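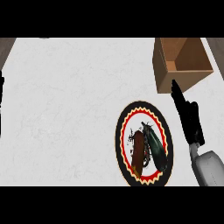
Figure 1. Start view of the plate-and-box task in the simulator, with the right arm beside the plate.

Section 4: Running the kitchen counter demo on open day

Of everything we show at the Plamier open day, the kitchen counter draws the biggest crowd, and it's a lovely one to run! Visitors get to watch a simulated pair of arms work at a marble-look counter, then have a go themselves. This section takes you from a cold start to your first visitor. Allow 35 minutes the first time.

Before you start

You will need the demo computer, the big screen, 2 hand controllers and the laminated cue card from the Goossens cupboard. Jozef Bosman looks after the cupboard key. If you haven't run the demo before, ask Floor Mulder for a practice turn in the morning.

Note: Everything on the counter is simulated. Visitors can't break the plate or squash the zucchini, so let them be bold.

4.1 Starting up

1. Switch on the big screen, then the computer. Wait for the Cestis menu.

2. Choose Open Day, then Kitchen Counter, then Plate and Box.

3. Check the view against Figure 1. You want the open cardboard box toward the upper right, with the patterned plate below it and the zucchini on the plate. The black bands at the top and bottom of the view are normal.

4. If the plate is missing, press Reset once and wait for the counter to reload. Don't press it twice - the second press sends you back to the menu.

5. Set the speed slider to 80. Faster looks exciting from the back of the room, but beginners find it hard to follow.

Note: Only a sliver of the left gripper shows in the start view. Leave the view as it is for the first run.

4.2 Showing the task

1. Tell your group the goal in one sentence: move the zucchini from the plate into the box.

2. Press Play Sample. Keep quiet while it runs, and let people call out what they notice. Kids are brilliant at this.

3. Press Pause before the gripper closes and ask where they would grab. The middle or the stem end? There's usually a good argument, and you don't have to settle it.

4. Press Play again to finish the sample, then Reset.

Tip: Some dark, tangled bits show up around the food on the plate. If someone asks, they play no part in the task and can be ignored.

4.3 Handing over the controls

1. Fit the wrist strap before you hand over a controller. Adjust it for small hands.

2. Start with the right arm only. Keep the second controller in its cradle until the visitor has finished one try.

3. Ask them to squeeze the trigger slowly and watch the dark fingers on screen.

4. Give each person one try and one repeat, then Reset for the next in line.

Caution: Keep the floor inside the yellow tape clear. People lean and step sideways when they're concentrating, and they won't be looking at their feet.

Caution: Stop the session if a visitor feels dizzy. Offer them a chair and some water.

4.4 Packing up

1. Choose Save Session and type your initials. Annelies Smits goes through the saved runs in August and really enjoys the odd ones, so please don't delete the misses.

2. Wipe the controllers and put them back on charge. The light should be green at 80 per cent or more before the next group comes in.

3. Return the cue card to the cupboard.

For the two-arm version, go to Section 5.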